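Rarnus Wrist Camera Kit: what it is and what we found out with it

October 19, 2019

So you want to see what the hand sees! I spent most of a year asking for the same thing, and the Rarnus kit is what came of it. It's a small fisheye camera and a bracket (2 screws, done), plus the grasp scorer that Usa Nakpan and I wrote to go with it. The scorer looks at one wrist view and guesses whether closing the fingers right now would be a good idea.

The training set is 3,000 wrist views, each marked good or bad by hand. I marked far too many of them myself, and I now dream in circles. We kept the objects ordinary on purpose, things like fruit, boxes, masks and soft toys, all on a plain white table.
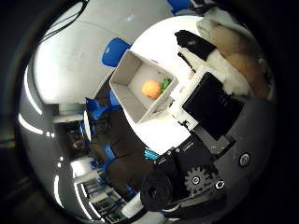

Mohsin Pirzada wrote in to ask whether open boxes don't simply break the method, as the walls hide the sides of whatever is inside and the scorer has to guess at clearance. Fair point, and yes, they hurt. Boxes were our worst group in February. We now have the scorer rate the rim and the contents separately and keep the lower score, and that got back most of what we'd lost (not all of it, I'm still grumpy about that).

Hollow things bring a cousin of the same problem. A container with an open front gives you edges everywhere, and the first version loved edges. It wanted to pinch every one of them! 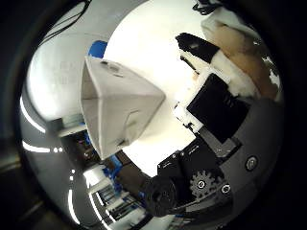 White plastic container, open side facing left.

We held back 456 views for testing and never let the scorer near them. I'd suggest you do the same with your own objects before you trust any number from us, mine included.

Thin, pale stuff is where the wide lens earns its keep. White on white is miserable, but the creases and seams carry enough shading that the scorer finds something to hold on to. 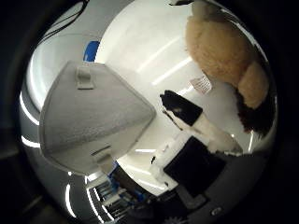 Folded respirator mask, with a tan plush toy behind.

Glare is the other thing. Ceiling tubes leave long bright streaks on anything glossy, and Zhiqiang Shao's fix was to paint fake streaks into the training views until the scorer stopped caring. Cheap trick, works great, I wish I'd thought of it.

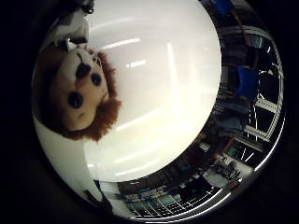
Fur is still open. The outline is fuzzy, so the scorer hedges and hands back a middling score for nearly every approach. If you mostly handle plush, set the cutoff lower than the default and check the first batch by eye.

In the kit: camera, bracket, 2 screws, cable, scorer on a memory stick. The bracket fits the Andis and Minhas wrists; for a Stostex you'll need the longer cable, so say so when you order.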